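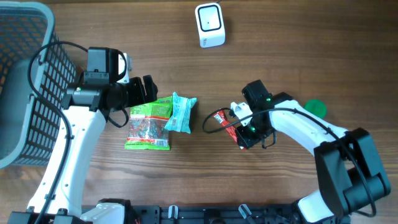 I have been paying for the Lemura media monitoring service for seven months now, and my renewal is due in October, so I have been going back over what it did for me. I run a small blog on press standards and religion in public life. Most of my posts begin with something said on air or printed in a column, and finding the exact words used to take up half my evening.

Lemura searches broadcast transcripts and newspaper comment pages. You type in a name or a phrase and it gives you the passage, the programme and the time it went out. It costs 140 pounds a year on the basic plan, which allows 300 saved clips.

The transcripts are good. When Arif Tjoa and I disagreed over what a guest had said about church schools, I had the full exchange in a minute or so, and he was closer to the truth than I was. I corrected the post that night.
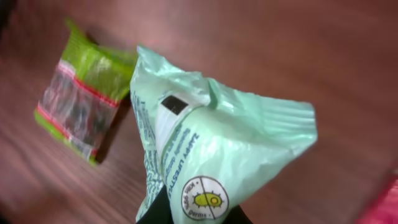
Local radio is the weak spot. Clandamley and Catterall are both listed as covered, but the late phone-ins are missing, and those are where most of the complaints come from. I wrote to support twice. Yufang Qian replied the second time and said the gap was known, with no date for a fix.

Alerts need some care as well. A single word such as "bishop" brought me 3561 results, a good many of them about chess and football. Put the phrase in quotation marks and add a programme name.

Exporting is plain text only - fine for me, less so if you need the audio. I will renew on the basic plan and leave the dearer one alone.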